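탁상형 양팔 로봇 작업 안전 수칙집 (Ruvumden 펴냄) 사용 후기

2018년 4월

작은 로봇 팔 두 대를 마주 보게 놓고 쓰는 작업대용 수칙집이다. 본책과 벽에 붙이는 점검표, 바닥 표시용 스티커가 한 묶음으로 온다. Merkimo에서 주문했고 본책은 179쪽이다. 저자는 Judit Pálfi. 산업용 로봇 규격을 그대로 옮긴 책은 아니고, 책상에 클램프로 물려 쓰는 소형 팔에 맞춰 다시 쓴 내용이다.

가장 쓸모 있었던 부분은 3장 '공유 영역'이다. 두 팔이 모두 닿는 구역에 물건을 모아 둘 때는 어느 팔이 먼저 들어가는지 작업 전에 적어 두라고 한다. 컵처럼 손잡이가 있는 물건은 손잡이 방향도 기록 항목에 들어간다. 처음에는 번거로웠는데, 같은 배치를 다시 만들어야 할 때 이 기록이 있으면 시간이 덜 든다. 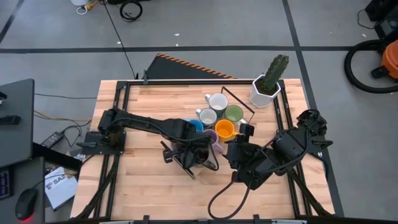
케이블 장은 아쉽다. 팔을 끝까지 뻗은 자세와 완전히 접은 자세에서 각각 늘어짐을 확인하라는 원칙은 맞지만, 손목 쪽 케이블 고리를 어디까지 허용할지 기준이 없다. 그림도 한 점뿐이다. 전에 쓰던 Szekeres 지침서는 문장이 딱딱해도 이 부분만큼은 자세별로 표가 있었다. 바닥 배선은 통로를 가로지르지 않게 하라는 한 줄로 끝난다.

고정 장치 점검은 잘 정리되어 있다. 클램프를 조인 뒤 전원을 넣지 않은 상태에서 팔을 손으로 밀어 받침판이 움직이는지 보고, 시작 전과 종료 후 두 번 서명한다. 점검표는 모두 10개 항목이고 익숙해지면 금방 끝난다. 비상정지 항목이 여덟 번째에 있는 것은 이해하기 어렵다. 우리는 순서를 바꿔 맨 위에 놓고 쓴다.

상판 주변 정리에 관한 규정은 조금 느슨하다. '작업과 관계없는 물건은 도달 범위 밖에 둔다'고만 되어 있고, 도달 범위를 재는 방법은 부록으로 넘긴다. 부록 예제는 반경 465mm인 팔을 기준으로 계산하므로 다른 기종이라면 숫자를 다시 넣어야 한다. 계산식 자체는 간단하다.

점검표 코팅은 튼튼하다. 수성펜으로 700번 넘게 쓰고 지웠는데 글자가 그대로다. 바닥 스티커는 모서리가 빨리 일어나서 일반 테이프로 바꿨다.

교육용으로 한 권 둘 만하다. 이미 사내 규정이 있는 곳이라면 점검표만 따로 사도 된다. Tondville판 개정본이 5월에 나온다고 하니 케이블 장이 급한 사람은 그쪽을 보고 정하면 되겠다.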